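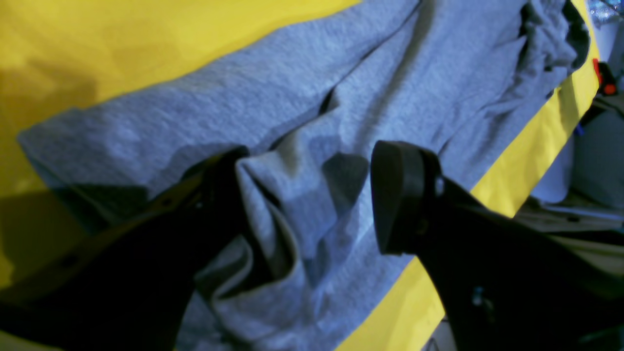

February 2020

We got the documents! I'm writing this at the kitchen table with my coat still on, so excuse the handwriting. The judge in Tranddale ruled at ten past two that Porkell has to turn over its discharge records for the whole stretch of river below the Mokmont plant, all the way back to when the second pond was dug. Huguette squeezed my arm so hard I think I'll have a bruise tomorrow.

I still can't get over how fast it went once he started reading. Porkell's lawyer had argued that the pond logs were trade secrets (pond logs! somebody writes down how high the water is!) and the judge just looked over his glasses and asked him which competitor was dying to know the water level. The lawyer said he'd have to get back to the court on that. I wrote it down word for word in the margin of my pad and underlined it twice.

Then it was done and we were out in the hallway, and Melur Entili was shaking hands with everybody, including a man who was only there about a fence. She's been a wonderful lawyer for us. She explained the ruling all over again by the water fountain, slowly, so we would all have it straight. Having the records doesn't mean we've won anything. Porkell can ask a higher court to step in, and the state agency still hasn't said whether it will join our side or sit on its hands. But we get to look.
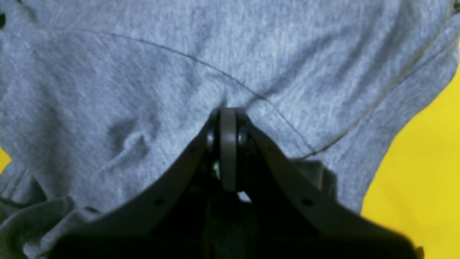

The first batch is 3,629 pages, and it's already in my spare room, because Melur's office in Fleury has run out of floor. I've promised to put the inspection reports in date order before she comes by. They were scanned in whatever order they fell out of the cabinet, as far as I can tell. Right now the whole case is like that light gray heather cotton bunched up on the bright yellow – you can find one dark seam curving across the top and follow it a good way before it goes off to the right and leaves you with folds. My seam is the August inspection. Everything before it says "no concerns," everything after it is on a different form, and I want to know who changed the form and why.

I love this part, I really do. Huguette thinks I'm out of my mind. She did 30 years of payroll and says she never wants to see another column of numbers, and then she sat down on the rug and read pond levels with me for two hours and wouldn't stop for soup.

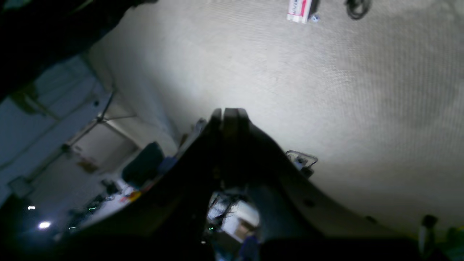 What she noticed, and I had missed, is that the level drops on nights when the pump log is blank. It happened four times in one spring. That could be a leak, or the pump man forgetting to sign, or a bad gauge, and I've put sticky notes on all of them with a big question mark so I don't get carried away. (I am a little carried away.) Melur says the water engineer will need to see the original sheets, not our copies, so I have to remember to ask for those by page number.

The other thing to write down is the class. There are around 2,000 households on well water between the plant and the county line, and the judge hasn't decided whether we can all go in together. If he says no, each family would have to bring its own case, and hardly anyone I know could afford that. The hearing on it will be in the city, 80 miles each way. I've offered my car and I have three takers already.
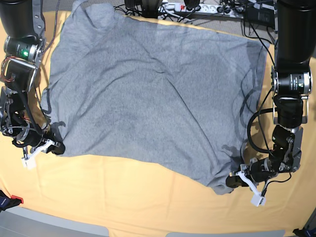

*Gray T-shirt, spread almost flat on the table.*

Things for tomorrow, before I forget. Call Melur about the original pump sheets. More sticky notes, the yellow ones. Find the letter Porkell sent the neighborhood about "seasonal color" in the water, which I know I kept, probably in the drawer with the takeout menus. Ask Huguette if she still has the jar from her kitchen tap and whether she put a date on the lid.

It's nearly midnight and I've got one more folder open. The first page is a gas receipt.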